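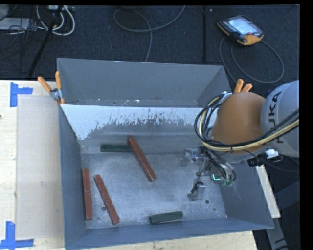 Section 5. Setting Up the Bar Bin

A good metal bin makes mixed bars a pleasure to sort, and it takes very little to get one ready. These steps cover the open-top sheet-metal bin from the Telladico bench set, used with the red and green bars. Have fun with it!

Before you start

Clear a tabletop large enough that the whole base of the bin is supported. Wood is great – it's kind to the underside and it doesn't ring like a steel bench does.

CAUTION: Cut sheet metal can be sharp. Wear gloves when you lift the bin, and run a cloth (never a bare finger) along the upper rim to find any burrs.

Placing the bin

1. Lift the bin with two people and lower it flat onto the table.

2. Press down on each corner in turn. If the bin rocks, slide it to a flatter spot.

3. Sweep out grit and paint chips with a soft brush. They like to collect near the holes in the floor, so brush toward the middle and scoop them up there.

4. Wipe the walls and floor with a dry cloth.

NOTE: Scratches and scuffs on the floor and inner walls are normal wear. A bin with years of sliding bars behind it works beautifully, and you don't need to polish or repaint it.

Loading the bars

5. Check each bar for loose paint. Small chips are fine. Set aside any bar that is bent.

6. Lower the bars in one at a time, colors mixed. Don't drop them from the rim.

7. Let them lie however they land! Diagonal, tilted, one end resting on another – all good. A tidy row makes for a dull sorting run.

8. Keep every bar below the rim.

If a bar settles tight against a wall, tip it inward by one end until you can get your fingers under it.

Emptying

Take out the top bars first, then the ones lying along the walls. Never tip a loaded bin. Spare bars are listed in the Telladico parts sheet under item 309.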